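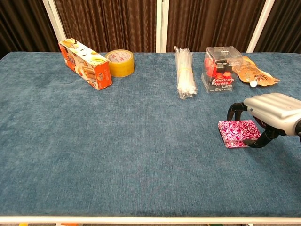
The back row on my sorting table: snack box, packing tape, cable ties, capsules.

Questions I get about the sorting table

I've been writing up my little packing corner here in Jirnitz for a while now, and the same questions keep landing in my inbox, so I'm putting the answers in one place. Missing yours? Scroll down, there's a comment box!

Why fabric on a table you pack on?

Noise, mostly. I used to work on a bare top and every roll of tape I set down sounded like a dropped brick. The cloth is softer, small things don't skate off, and it looks nice with the brown curtains. It does grab lint (oh, does it grab lint), so I go over it with a damp sponge before I start.

Do you really keep snacks with the supplies?

Only boxed ones, sealed. They go in the parcels I send to my cousins, same as the coffee capsules. Anything open stays in the kitchen.

What are the cable ties for?

Everything! Chargers, rolled-up place mats, the handles of a tote so they don't flop around in the box. I leave them in their clear bag and stand it up when it'll cooperate.

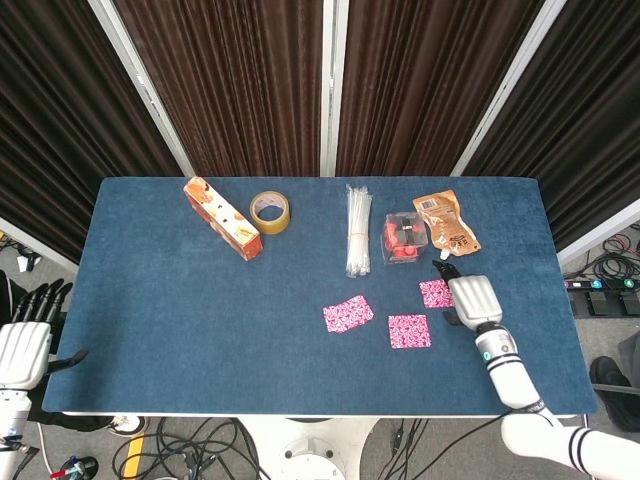 38 comments | 634 words with comments | 3 min read

How do you fold the pink cloths?

Into squares, and I don't measure. Fold in half, smooth it with your palm, fold in half again, done. I lay them out in front of the other stuff while I decide which box they're going in, and if one's a little crooked I leave it alone. The dense magenta and white print hides creases like a dream.

Can a pouch with a spout go in a parcel?

I send them, but only with the cap screwed down tight and the whole thing inside a second bag. Learned that one from a Funley shampoo refill and a very sad sweater.

Tape flat or on its edge?

Either one, I go back and forth. On its edge is quicker to grab, flat won't roll away. What I do care about is folding the end under so I'm not picking at it with a fingernail at 11 at night.

How heavy do your parcels get?

The small ones come in under 600 grams before tape. I weigh them on an old Hurkon kitchen scale that sticks a bit, so I always weigh twice.

Where did you get the curtains?

Olatunji, the fabric place by the bus station. I bought them in November and I haven't seen that brown there again, sorry! Ask at the counter, they keep more in the back.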